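Kraft paper as a table covering, second attempt

The first covering I tried on the long table was a vinyl sheet from Havard. It curled at the corners and held every crumb of eraser. I pulled it off in June and went back to brown kraft paper, which I had used years ago for wrapping parcels and never thought of as a surface.

The roll is Stemby, sold for packing, 40 meters. One length down the table, smooth side up, edges folded under and taped on the underside. Do not pull it tight. Paper takes up moisture overnight and goes slack, then tightens when the heating comes on, and if it was stretched to begin with it tears at the fold. I leave a little play at each end.

The grid is blue tape. Lengthwise lines go down first, full length, in one pull each. The cross lines go over them. I mark both long edges in pencil, lay the tape from mark to mark without touching the middle, and press outward from the center with the side of my hand. Starting at one end gives a line that drifts. My first one drifted 7 mm, which looks like nothing on a ruler and terrible on a table.
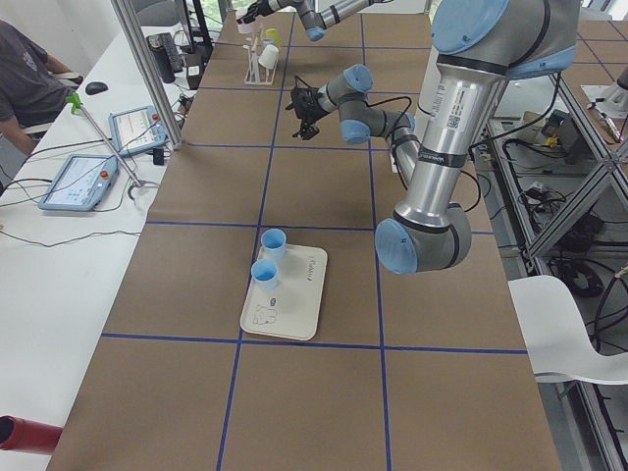
Squares are useful because small things get put back where they were. The white tray has a place, so do the light-blue cups, and the drying rack stays at the far end where drips can't reach the part I use most. Before the grid, the tray migrated toward whichever edge I had last been standing at.

On tape: I compared two. Ventura sticks harder and lifts the top layer of the paper when removed. Plado comes off clean for about 14 days, after which the adhesive starts to stay behind in a faint line. I use Plado and replace the paper before that point, so the residue question doesn't come up.

Kraft has two weak spots. Water leaves a raised ring that does not flatten again, even under a stack of books. Anything with a sharp foot punctures it when dragged. A flat tray with rounded corners slides without marking, and cups stay on the tray.

The remaining vinyl is in the hall cupboard, 865 grams of it by the kitchen scale. I may cut it into drawer liners.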